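FOR IMMEDIATE RELEASE
Fri 9 October

Plandberg brings back its jute market tote, with softer handles and a longer life in mind

Plandberg, the small household goods maker best known for its kitchen linens and pantry baskets, is happy to announce the return of the Tufa tote, the plain jute bag that sold out in June and has been asked after by customers, shopkeepers and a fair number of our own relatives ever since. The new run goes on sale this month through the Plandberg shop in Eltitz and at the independent grocers and garden stores that carried it the first time.

For anyone who missed it, the Tufa is a simple carryall for the farmers market, the library, the beach or the back seat of the car, where we know a great many of them live. It has no zipper, no lining and no printed slogan, and it folds down to go in a drawer or on a shelf until Saturday morning comes along and it's needed again.

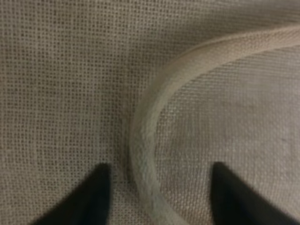 Jute is a friendly material once you get to know it, and a slightly stubborn one before that. It comes to our workroom on big rolls, and every roll has its own mood, some of them stiffer, some a little hairier, some closer to gold. What we love most is the openness of the weave up close, all those tiny gaps between threads that run from cream to a darker taupe, with a bit of fuzz standing up wherever the cloth has a thick, soft edge. We have been asked whether we might bleach it or brush it smooth, and the answer, given with affection, is no.

"People run their hand over it in the shop before they even look at the price," said Tiruwork Tekleab, who founded Plandberg and still cuts the first bag of every run herself. "My mother kept onions in a sack made of something very much like this, and I suppose I have been trying to make that sack a little nicer for most of my working life. The first Tufa was close. This one is closer, and I'm very glad to have it back on the table."

The biggest change is in the handles. Customers who wrote to us over the summer - and we received 264 notes and emails on the subject, every one of them read - told us that they liked the bag but wanted something kinder to the hand when it was loaded up with potatoes and a melon. The new Tufa has thick, rounded cord handles, pale beige and smooth.

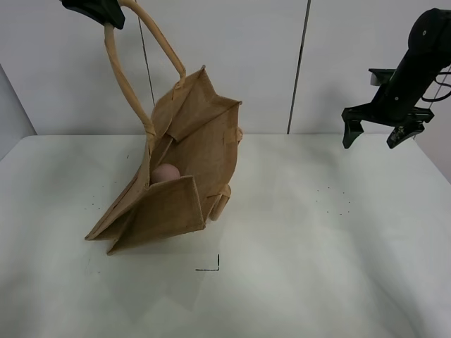 Fasil Tilahun, who runs the workroom, spent a good part of the summer going back and forth on their length. The first samples were too short to go over a winter coat, and the next ones had the bag knocking against his knees on the stairs.

"I carried my lunch, my shoes and my daughter's schoolbooks in one sample after another," Tilahun said. "My wife asked me to please carry a normal bag to her cousin's wedding. I did not. The length we have now is the one I stopped thinking about, so we kept it."

The first delivery is a run of 3000 bags, with 300 of those set aside for the Clollau Street Market, where shoppers can buy one directly from our stall and have a worn Tufa from the first run looked over and restitched free of charge. Please do bring the old ones, however sorry they look. We enjoy seeing where they have been.

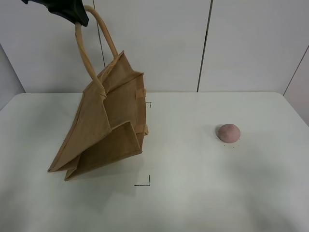 Caring for the bag is not much work. Shake it out after the market, wipe off any soil with a damp cloth and let it dry flat, away from the radiator. We don't recommend the washing machine, which will shrink the cloth and leave a good deal of fluff in your socks. New bags arrive with some creases from being packed, and these ease with use, or with an afternoon of holding something heavy like a few books.

Shops that would like to carry the Tufa can place orders through the Plandberg trade desk beginning this week. Bags ship by the carton, and mixed orders with our kitchen linens are welcome.

About Plandberg
Plandberg makes plain, useful things for the home from natural fibers. Its workroom and shop are in Eltitz, and its goods are sold by independent stores throughout the region.

Press contact: Tiruwork Tekleab, Plandberg, Eltitz. Sample bags are available to reviewers on request.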